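Notebook – glaze shed, Dorside
Monday, February

Print this page
E-mail this page

Kettle on at eight, kiln still too warm to crack, so I'm writing up the white glaze business while I wait. Lacey, if you're reading this before you mix the next bucket – please read to the end!

The batch from last week crawled again. Not everywhere, just on the insides near the foot, little bald patches like a moth-eaten jumper. I'd blamed the Flungate clay (I always blame the Flungate clay) but Phyllis Sowerby dug out two of her old tiles made from the same bag and they're lovely, smooth right to the edge. So it's the glaze or it's me.

Weighed out a fresh 800 g test, same recipe, but sieved it twice and left it overnight. It came out thinner than I expected, more like milk than cream. Dipped six tiles, three for a count of two and three for a count of four. The long dips are already showing hairline cracks as they dry, and I bet those are the ones that crawl.

Sandra Whitlock wants plain white for the café order and nothing else will do. Handle on the right, she says, as if you couldn't turn it round. 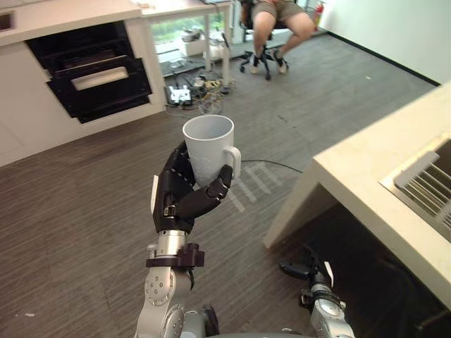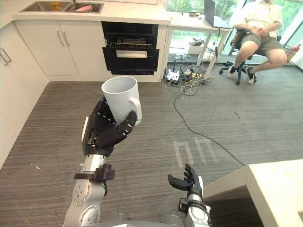 White mug, handle to the right in both.

Other bits. The Dobson sieve has a split along the rim, so use the 40 mesh until I've been to town. Somebody has put the good sponge in with the iron oxide and it is now a brown sponge for ever. I've started a second tub for throwing water and labelled it in large letters.

Aslak Sandberg rang back about biscuit temperatures. He goes a fair bit hotter than we do and thinks our pots are drinking up too much glaze, so they end up with a thick coat however quick you are. Makes sense to me. I'll put half the next lot through his way and mark the feet with a cross.

Ruth Dawber has the kiln from Thursday, so the tiles must go in before then. Middle shelf, 200 an hour to start with, and leave the bung out till it stops steaming.

Still to do: wash the bats, order whiting, find the lid for the big bucket.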